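Outdoor Recreation Skills
Handout 4: Tent Poles, Pegs and Site Load
Instructor: Seon-mi Joo
Revised 10 April 2018

Read before the field session at Gotcombe. Bring the handout with you – the pole table in Handout 3 is also needed.

4.1 Scope

Handout 3 dealt with fabrics and coatings. The present notes cover the frame of a small tent and the way wind load reaches the ground. Only ground tents are considered. Vehicle tents and awnings are in Handout 6.

4.2 Terms

Pole section: one length of tube between two joints.
Ferrule: the short sleeve or insert that joins two sections.
Guyline: a cord from the fly to a peg, carrying side load.
Pitch: the tent as set up, including its direction relative to the wind.

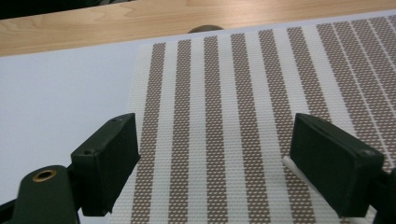

Which end of the tent should face the wind?
The lowest and narrowest end, with the main door on the sheltered side. If the wind is expected to shift overnight, pitch for the stronger of the two directions and put out every guyline.

4.3 Poles

A flexible pole holds a tent up by being bent. The fly resists the bend, and the tension between the two gives the shape. A pole that is too long overloads the sleeve ends; one that is too short leaves the fly slack.

Most poles fail at a ferrule. The usual cause is a section that was not pushed fully home before bending. Check each joint by hand before the pole goes into the sleeve, and push poles through – pulling separates the joints. 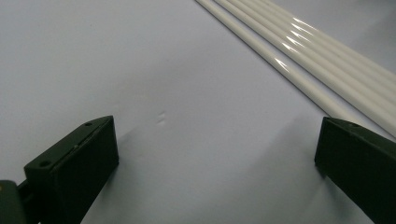

Sort the sections before replacing a shock cord. Remove the end tip, draw out the old cord and keep the sections in order, since tapered sets only go together one way. Lay them side by side on a plain, pale surface, as with the five slender white rods in the upper right of the photo, and compare the lengths and the ends. Thread the new cord through in the same order, tension it and tie off at the tip. In the Druver two-person set used in class, the relaxed cord is cut to 67 percent of the assembled pole length. Other sets differ.

4.4 Pegs and guylines

Drive the peg with its head leaning away from the tent. The line should meet it close to the ground, where its leverage is least. In sand or loose gravel a standard peg is of little use, and a buried bag or a heavy rock is preferred.
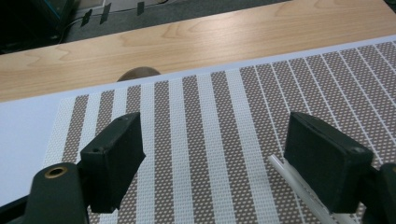 Tension the guylines in opposite pairs, windward side first. Nylon line stretches when wet, so tension is checked again after rain and before dark. Polyester stretches less and needs fewer adjustments.

4.5 Field task

Work in pairs. Pitch the Brollura tent on the lower field, strike it, and pitch it again with the door turned 30 degrees from its first position. Record peg type, ground type and any slack panels on the Panganiban sheet. Marks for this task are out of 84. Late sheets go in the December resit.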